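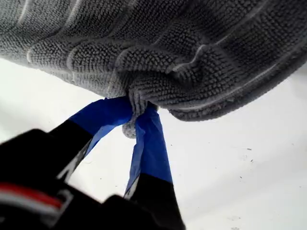 Fig. 1. Gray cloth with a dense, nubby surface and faint lighter stripes.

Which Fabrics Dry Fastest?
Zuzanna Cieślak and Guangming Meng, Voncombe

We picked this topic after a very soggy camping trip in March, and we loved working on it! Each fabric got a soak, a 2-minute drip and then a spot on the indoor line (no sun, no fan). We weighed every piece on the kitchen scale until it was back to its starting weight. Thin polyester won easily, and thick cotton was still damp after 17 hours. Wool surprised us both. Next we want to try it outdoors, on a windy day.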